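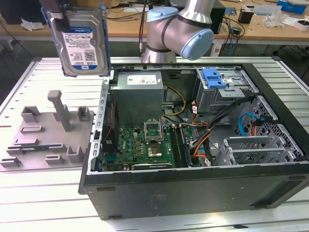 Where does your stuff go when you press Save?

By Inese Uibo
23 Dec 2025

My nephew Rebane once asked me whether his drawing of a shark was "still in there" after he'd switched the computer off. He was tapping the screen when he said it, quite gently, as if the shark might be asleep. I said yes, it's still in there, and then he said "where?" and I had to go and put the kettle on while I thought about how to answer.

So this is my proper answer, Rebane, and anybody else who has ever wondered the same thing.

First of all, it isn't in the screen

The screen feels like the computer, because it's the bit we look at. But a screen is more like a window. When you walk away from a window the garden doesn't vanish, and when you switch a screen off your shark doesn't either. The screen only shows you things that are being kept somewhere else.

With a big desktop computer, that somewhere else is usually inside the box that sits on the desk or under it. (With a laptop or a tablet, all the parts are squashed in behind the screen or under the keys, so it's harder to tell what's what.)

Two kinds of remembering

A computer remembers in two different ways, and so do you!

Suppose I tell you a phone number and you have to run down the hall and dial it. You say it to yourself over and over as you go. You can do it, just about, but if somebody shouts "do you want toast?" halfway down the hall, it's gone. That's short-term remembering.

Now think of your own name, or the way to your best friend's house. You could have toast, go to sleep and have a fortnight's holiday, and you'd still know it. That's long-term remembering.

The computer's short-term remembering is called memory, or RAM if you want to sound like a grown-up. It holds whatever the computer is busy with right now: the game you're playing, the story you're typing, the little arrow whizzing about. It's very fast. The trouble is that ordinary RAM needs electricity the whole time to hold on to things. Turn off the power and it forgets the lot.

The long-term remembering is called storage. Storage keeps hold of things when the power is off. It's slower than memory, but you can leave it in a drawer for the whole of July and your photos should still be there when you come back.

Pressing Save copies your work from the forgetful place to the place that keeps it. That's all Save is, and it's rather a lot when you've just spent your whole afternoon on a shark.
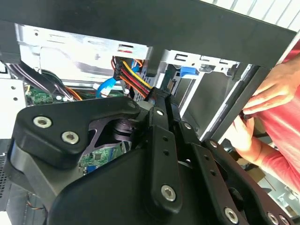
A black robot arm reaching into an open desktop computer case.

My desk and my cupboard

If you find memory and storage muddling (I did, for years), try it this way. Memory is the top of a desk. Storage is the cupboard next to it.

When I want to work on something I take it out of the cupboard and spread it over the desk, where I can reach every piece quickly. The bigger my desk, the more things I can have out at the same time. When I've finished, I put it all back in the cupboard.

Now imagine that every time I switched off the light, somebody came along and swept everything on the desk straight into the bin. I'd be very careful to use my cupboard, wouldn't I?

This is also why a computer can get slow when you've got lots and lots of things open. The desk is full. The poor thing has to keep shuffling papers back to the cupboard and fetching others out, and all that walking to and fro takes time.

What is storage made of?

There are two main sorts, and they work in completely different ways.

The older sort is called a hard disk drive. Inside its flat metal case are one or more round, shiny plates called platters, and they spin extremely fast, thousands of turns every minute. A little arm swings across them with a tiny part at the end called a head. The head floats over the platter on a cushion of air much thinner than one of your hairs, and it never ought to touch.

The platters have a magnetic coating. You know that a magnet has two ends, and that you can turn it to point one way or the other? The head can make tiny patches of the coating point one way or the other too, and later on it can go back and feel which way each patch is pointing. Your shark is written down in magnetic patches, so small that you'd need a very special microscope to find them.

If you have ever sat near an older computer and heard it ticking and whirring to itself, some of that may have been the drive. I used to have one that grumbled so loudly I called it Histine, after a grumpy goose in a story my grandmother told. Histine lasted me for years, and I was quite sad when she stopped.

The newer sort is called a solid-state drive. It has no spinning plates and no swinging arm, and nothing in it moves about at all. It's made of chips, and inside the chips are enormous numbers of very, very small traps that hold electricity. A trap can be filled up or emptied, and it stays as it was when the power goes off. Phones and tablets use this sort of storage, which is a good thing, as you'd soon get fed up with a phone that whirred in your pocket.

But how can a magnet be a shark?

This is the part I like best.

Computers only use two signs to write things down. We call them one and zero, but you could just as well call them on and off, or yes and no, or cheese and pickle. On the hard disk they're made with magnetism. In the solid-state drive they're made with trapped electricity. On a CD (ask your parents) they're made with tiny dips in a shiny surface, which change the way light bounces back.

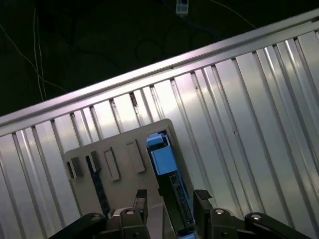 Bright, dark, bright, dark: light on ribbed metal.

Two signs doesn't sound like enough to write anything, does it? The alphabet has 26 letters and I still run out of words when I'm cross. But two signs are plenty if you're allowed to use a lot of them in a row.

Each single one or zero is called a bit. Eight bits together make a byte, and one byte is enough for one ordinary letter. In the code that most computers share, a capital A is

01000001

and a capital B is

01000010

so you could write a secret message that way if you had the patience. The word SHARK would take you 40 bits. I tried writing my whole name once on the ferry to Flirholm and gave up when we docked, with a terrible muddle on the back of my ticket.

Pictures work in a similar way. A picture on a computer is made of little dots called pixels, and every dot has numbers that say how red, how green and how blue it should be. Write down the numbers for every dot, turn all the numbers into ones and zeros, and there's your shark, fins and all.

Something to try with squared paper

You'll need squared paper, a pencil and a friend.

Draw a box 8 squares wide and 8 squares tall. Colour in some of the squares to make a simple picture. A heart is good, or a house, or a face. Don't let your friend see it.

Now read it out one row at a time, starting at the top left. Say "one" for every coloured square and "zero" for every empty one. Your friend writes nothing down but colours in their own box as you go.

When you get to the bottom, compare the two. If you've both been careful, you'll have sent a picture across the room using two words! If your friend missed a square, look what happened to everything after it in that row. Computers have to watch out for mistakes like that as well, and they have clever ways of checking.

When I did this with a class at Milell School there were 21 of them, and we passed one picture all the way round the room. It started off as a cat. I won't tell you what it looked like by the end, but they voted to put it on the wall.

Does deleted mean gone?

Often it doesn't, at least to begin with. When you delete something, it may go into a bin first, and you can usually fetch it back out. Even after the bin is emptied, the computer may only have crossed the name off its list of what's in the cupboard. The thing itself can sit there until something new gets put in its place.

That's why grown-ups should be careful when they give away an old computer. They ought to wipe the storage properly first.

What if the storage breaks?

Drives do wear out or go wrong, and they don't always warn you. I once lost 442 photographs in one go, and 86 of them were of my old dog. I'd meant to make a second copy and I kept not doing it.

A second copy is called a backup. It needs to live somewhere different from the first one, so that one spilt drink can't get both. If there's anything on your computer that you'd be really upset to lose, ask a grown-up to help you make one this week.

As for the shark, he's on my computer, and on a spare drive in the hall drawer, and Rebane has printed him out as well and stuck him on the fridge.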